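# Dating an Old Group Photo from Your Town's Past

Jan 21, 2024

If you've ever opened a box from an aunt's attic and found forty strangers in sashes and tall hats staring back at you, you know the feeling. Who are these people, and what on earth were they celebrating? I've spent many happy winters on this kind of puzzle for the Mustport history page, and I'd love to walk you through how I go about it (put the kettle on first, it can take a while!).

**1. Start with the back.** Turn the print over before you study a single face. Look for pencil notes, a studio stamp, or a street address. Our Penner Hall picture had only "Millia, 2nd row" on it in faint pencil, and that one name got us further than all the sashes put together. Copy down exactly what you find, bad spelling and all.

**2. Scan both sides.** Wash and dry your hands, wipe the scanner glass, and lay the print down gently. I scan at the highest setting my machine allows and save one copy that I never touch again. Then I make a second copy to zoom into, brighten, and scribble on. 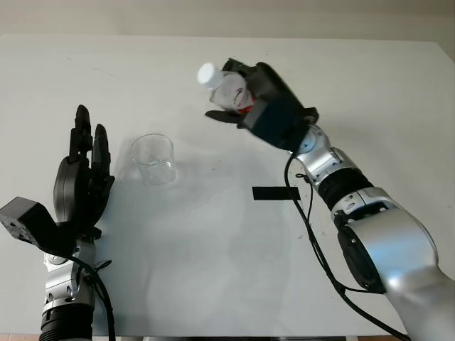 **3. Read the signs and the storefronts.** Banners are lovely when you can read them, but shop windows are often better. A business name can be checked against the old town directories, and most libraries will let you sit with those as long as you like. We found Gravell Dry Goods in just 2 editions, and that narrowed things down wonderfully.

**4. Be careful with clothes.** Hats and sleeves can help, but people at a pageant or parade are often in costume, and plenty of folks wore a good coat for twenty years. I treat clothing as a hint and keep looking.

**5. Go to the newspapers.** Search for the event before you search for the people. Try "pageant," "jubilee," "old home week," and whatever your town liked to call its big days. Réjean Simard once read through 50 issues for me and found our parade in a small notice under the hay prices - I still owe him a pie.

**6. Ask around.** Post the picture with a number beside each face, so that people can say "number nine is my grandfather" and everyone knows who they mean. Write down who told you what, and keep the guesses apart from the names you've confirmed.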